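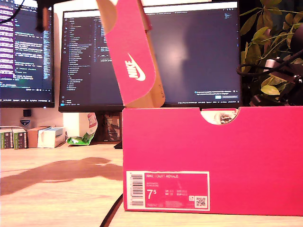
February 2026

Lid day! I've been waiting for lid day since the arm was three brackets and a bag of screws on the closet floor. All winter the plan has been the same one line taped inside my notebook, "Ham opens a box," and this was the day I set out to have a proper go at it, coffee before eight and everything plugged in by half past.

Ham is the arm, for anybody reading this later (hello, future me). Tymofii Vakulenko named it after the first thing it ever squeezed, which was his sandwich. The repo still says skoltimico because that's what we called the project back when it was going to be a plotter, and renaming it would break every import in there. I'm fine with Skoltimico. It sounds like a small airline.

So, the morning. I started with the wrist, which had been making a tick at one end of its travel. Not a bad tick, more of a ballpoint pen sound. I pulled the cover, found the set screw on the Fullari coupler had backed out by maybe half a turn, put a drop of threadlocker on it and went to eat toast while it sat. Then I got impatient and put the cover back on with my mouth full. No tick. I ran it back and forth for ages just to listen to it not tick.

After that came the gripper zero, and this took the rest of the morning. When the arm boots it has no idea where its fingers are. It knows how far they've moved since power-on and that's it, so if you switched off with them half open, then half open is now "closed" as far as the software cares, and it'll happily try to crush whatever you hand it. The fix is to calibrate every time, before anything else. I knew that. I wrote that down in the fall! And I still skipped it and then spent the better part of an hour wondering why my widths were all off by the same amount.

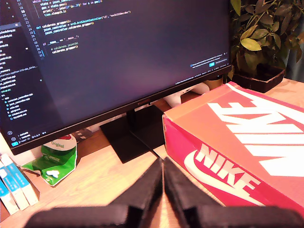
The calibration script itself is tiny. Joint calibration is commented out at the bottom and only the gripper call runs, so I can do the fingers over and over without touching the rest of the arm. I want to turn that into a proper command-line flag. Commenting lines in and out is how I lost an evening last month, when I zeroed the shoulder while it was leaning on a stack of books. There's a loop further up that just prints the state with a little sleep in it, and I leave that going in a terminal all day. I love it. It's the most boring program I own and I look at it more than the news.

Tymofii came by before lunch with the Rellden power supply (his, on loan, he's been very clear about the on loan part). He bought it used and it has a service sticker inside from 1983, and it's heavier than the whole arm. But the voltage doesn't sag when the elbow and the shoulder start up together, and with my old brick it always did. You can hear the difference. The moves start clean, with none of that little hiccup at the beginning that made me think my trajectory code was broken. I'd rewritten the ramp twice over that hiccup. Both rewrites are going in the bin and I couldn't be happier about it.

We talked about the box for a long time. His idea was to come down over the lid with the fingers wide and squeeze it across the middle. Mine was to take it by one edge and swing it up. The trouble with his is that a shoebox lid bows when you squeeze it, and then it grabs the box underneath and you've picked up the shoes as well. The trouble with mine is that the lid hangs off one end and turns into a sail. We tried his first, because he'd brought the power supply.

It picked up the shoes as well.

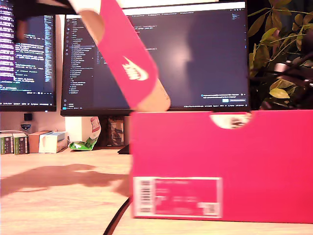 951 words

Then mine. Edge grip, short straight lift so the lid clears the sides, and only after that start tilting. I did 11 runs and wrote every one down. Nine lifted clear and two slipped, both of those early on, before I slowed the first part of the lift. Nine! I yelled at number three loud enough that the neighbor's dog answered.

Things I want to remember before I fall asleep:

The slips both came from gripping too near the corner, where the cardboard is doubled up and the fingers can't settle. A finger's width farther in and it holds.

Moving fast once the lid is free is fine and looks fantastic. Moving fast before it's free drags the whole box across the desk.

The tissue paper inside puffs up when the lid leaves. I hadn't thought about paper at all. If we ever want to reach in for a shoe, that's a whole new problem, and I kind of can't wait.

Tape on the fingers: tried it, hated it, took it off.

Putting the lid back on is next, and Tymofii says that's going to be ten times harder. He's probably right. We gave ourselves until April. I already have a sketch for it with one edge hooked on first and then a gentle push down at the other end – same way I'd do it by hand, if I stop and watch my hands, which I spent a good part of dinner doing.

Need to buy: threadlocker, more zip ties, coffee. Push the slow-lift change before I forget it's only on this machine.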